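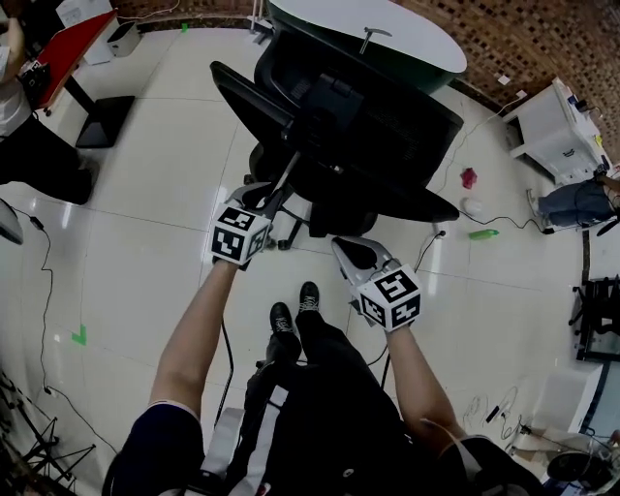 Hand-held grippers with marker cubes, office chair and floor items in front.

Marker cubes drop out when I reach low — fix the setup or fix the data?

Posted in Robots and Automation > Teaching by demonstration

narstead_bench

I am recording demonstrations for a floor-tidying task. I hold a gripper in each hand and do the job myself, and the head camera records what I see. Each gripper has a white cube on top with black marker patterns, and the position of the hand is worked out from whichever faces of the cube the camera can make out. The plan is to train on the recordings and then run the result on our two-armed robot, which has the same fingers fitted.

The task is to pick things up off the floor near an office chair and put them in a bin. The things are whatever we have to hand, such as a green plastic bottle, a white ball-shaped item and something red and crumpled. Sometimes the chair has to be moved first. The floor is large white tiles and it is quite glossy, so the ceiling lights show up in it.

Most of it tracks well. The trouble starts when I stretch one hand a long way forward or tuck it in behind part of the chair. The cube turns so that I get one face at a steep angle, or no face at all, and the hand position jumps or freezes. It usually comes back within a second, but the hand can end up somewhere it plainly wasn't for a good part of the reach, and the reach is the bit I care about.

I have 807 recordings so far. The checking script flags a gap longer than 8 frames in plenty of them, nearly always on the low reaches. What I have tried:

Turning the lights down. Fewer reflections in the tiles, but the markers got noisier, so I put them back up.

Moving more slowly. It helped a little, though the recordings then look very unnatural and I don't want the robot to learn to move like that.

Filling the gaps with straight lines between the last good position and the next one. Fine for short gaps, poor for long ones. The filled path went straight through the chair base in one I checked.

I have not changed the cubes or the way they are mounted. They are printed and glued, and redoing them means redoing the calibration as well.

Should I be putting my time into the setup, or is there a sound way to repair what I already have? I would also like to know whether leaving the bad ones in does any real harm if they are a small part of the total.

3 replies, sorted by votes

hurnden_dynamics

Do both, but start with the setup. Repairing data is slow work and you will be repairing the same fault for as long as you keep recording it.

Look at the angle between your head and the cube at the worst moment. You are looking down and forward at your own hands. When the hand is close, you look onto the top of the cube and get one or two faces nicely. When the arm goes out low and the wrist rolls to get the fingers under something, the top face tilts away from you and the side faces may be no better. The marker is still in view in the ordinary sense, but the corners are squashed together and the detector gives up or, worse, gives you an answer that is wrong by a flip. Your jumps are probably flips and your freezes are real losses. Treat them as two separate faults.

For flips: throw away any single-face reading that disagrees with the previous position by more than a hand could have moved in that time. If you have two faces visible, solve with both together. Many people solve each face separately and average the answers, and one bad face drags the whole thing off.

For losses: tilt the cube mount back towards the head. A wedge under the cube is enough. Make yours from whatever is handy, hold the gripper at the lowest and furthest point in the task, and adjust the wedge until you can see two faces clearly with your head where it normally is. Then check it again with the hand close in. You will need to recalibrate the offset from cube to fingertips, but that is an afternoon and you only do it once.

Also check where your head goes. People look ahead to the next object before the hand has finished with the first one. It is natural and very hard to notice in yourself. If the cube is leaving the picture altogether, no wedge will save you. Record 25 low reaches while making a point of watching the hand until the fingers close, then run your script over those before changing anything else. If the gaps mostly go away, you have your answer for free.

As for the old recordings, don't draw straight lines over long gaps. Cut the recording there. If the grasp itself is inside the gap, drop that attempt but keep the rest of the session, as the carry and the drop into the bin are still good.

Does leaving them in do harm? Yes, in your case, and the percentage is not what matters. If the faults were spread evenly over the task I would be relaxed about it. Yours all sit on the same movement, so at that point in the task a large share of what the robot is shown is wrong. It will do the easy parts well and be vague on every low reach.

arkeddale

just use a bigger cube. we had this and printed them larger and it went away

bhatt_on_wheels

A bigger cube helps with distance but it will knock against the chair, so be careful. We went up a size on a similar task under tables and spent the next month bumping things that the bare gripper would have cleared. The robot doesn't have a cube on its wrist, so it also learns to swing wide round things for no purpose.

I agree with the reply above about the wedge. Three things to add.

Matt paper for the markers if they are on anything shiny. You mention the glossy floor, but a reflection on the marker itself is a more common cause, and turning the lights down would have hidden it while making everything else worse. Hold the cube at the bad angle and look for a bright patch across the pattern.

A shiny floor can also give you a mirrored copy of a marker when the hand is very low. A proper mirror image should be rejected because the pattern reads backwards, but check that your detector isn't set to be too forgiving about errors in the pattern. Ours was.

If your grippers have room for a small motion sensor, fit one. It drifts badly over a minute but it is very good over half a second, and half a second is the length of most of your gaps by the sound of it. It will not rescue recordings made without it.

On remote control, as someone usually asks: we tried driving the arms directly for the low reaches and keeping the hand-held grippers for the rest. The positions were perfect, of course, as they came from the joints. It took far longer per attempt and the movements were stiff, and mixing the two sorts gave us a visible change of pace halfway through the task. I would only go that way if the wedge fails.

Comments

narstead_bench
Thanks all. Did the low reaches while watching the hand, as suggested. The gaps got shorter but did not go, so some of it is my head and some of it is the cube angle. Wedge next. I did find the bright patch on the left cube when I tilted it under the lights — the right one is fine, so I will reprint the left on matt.

hurnden_dynamics
Reprint both. If only one is replaced, measure the marker size on each and don't assume they match. A printer set to fit the page will shrink it slightly and your depth will be out on one hand.

narstead_bench
Will do. Should I keep the old calibration file for the recordings made before the wedge?

hurnden_dynamics
Yes, and write the calibration name into each recording. You will not remember which is which by the autumn.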